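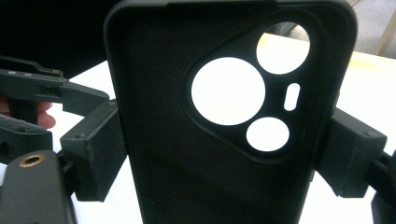
Black phone case, back, camera cut-outs at the top.

Monday, November. Deduvthorpe, upstairs room. In at 9.20.

Edidholm, episode four, opening section. Picking up from Friday's notes, which I have now read twice and which appear to have been written by someone on a bus.

Scanned section comes to 3523 frames on the Provico. The camera log in the tin says 3511. I recounted the log, since it was cheaper than recounting the film, and it still says 3511. Twelve frames is half a second, and half a second is exactly the length of the thing Hamada keep asking us about, the jump when the ferryman turns round. So either the log is wrong or somebody held him for an extra half second after the log was typed up. I lean towards the second. The turn is on twos up to frame 1071 and then he just stands there looking at the lighthouse like a man who has forgotten his keys.

Watched it eight times at speed. First three I thought it was a mistake. By the sixth I thought it was the best bit of acting in the episode. Stopped at eight before I started a fan club.

Hamada want it "smooth". Have written back asking which kind of smooth. If they mean take out the dirt, yes, that's what we're for. If they mean invent drawings between Tatsuya Hoshino's drawings, no, and I would like somebody senior to say no on paper so that it isn't just me being difficult again. Hoshino drew the ferryman with a coat that changes length in nearly every shot. Nothing we can do about that and I wouldn't if we could. I was nine when this was on after school and I never noticed the coat. I noticed the fog, and slept with the landing light on.

11.05. Dirt pass on the first 587 frames. Settings as last week but radius down one notch, because the old setting ate the rain. Not all of it, just the thin diagonal strokes in the harbour shot, so the characters were all hunched over in perfectly nice weather. If anyone reruns episode three, please check the rain there too. I have a bad feeling about the scene on the steps.

New radius leaves the rain alone and also leaves a hair on the left side that sits there for most of the shot. Hair to be painted out by hand. It is a very confident hair.

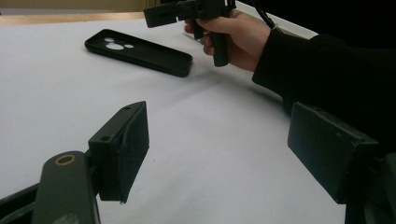 Colour next. The surviving cel of the lighthouse keeper has gone a sort of custard in the face, and the print has him pink. I remember him as grey, which counts for nothing. Compared against the paint chart: it gives him number 205, listed as "flesh, night". I mixed a patch from the chart and held it under the lamp and it is grey. Small private victory. Then I put the lamp on its other setting and it was pink. Victory withdrawn.

For now I'm grading the interiors to the print and leaving the exterior night shots cooler, as the chart suggests. The cut between them will look odd. It looked odd in the print as well, so we'd be in good company.

Sound, 2.30. Not my department, but the optical track has a thump under the title card and I've been asked to log it. Logged. It is in time with the music for three bars and then loses interest. Could be a splice, could be the drummer. Someone with better ears should listen before it gets cleaned off. I'd hate to be the person who removed the drummer.

While the render was going I read the tie-in comic, all four issues, purely for reference. The story's the same up to the fog, then the comic goes off on its own with a smuggler and a talking gull. The gull is dreadful. The inking on the night pages is lovely though, and it has the keeper in flat grey throughout. I am not going to use this as evidence. I've put a bookmark in it in case anyone wants evidence.

Render finished 4.10, failed at the last shot, disk full. Cleared out around half of the test folder (old dirt passes only, and if you wanted one of them you should have named it something better than "new new"). Restarted.

To do:
Chase Hamada about "smooth".
Check rain, episode three, steps.
Paint out hair.
Ask whether the second tin was ever opened. The label says episode five, the leader says episode two, and the tape round it looks older than either.
Return the comic to the shelf, eventually.

Render at sixty per cent when I left. Do not touch the machine by the window.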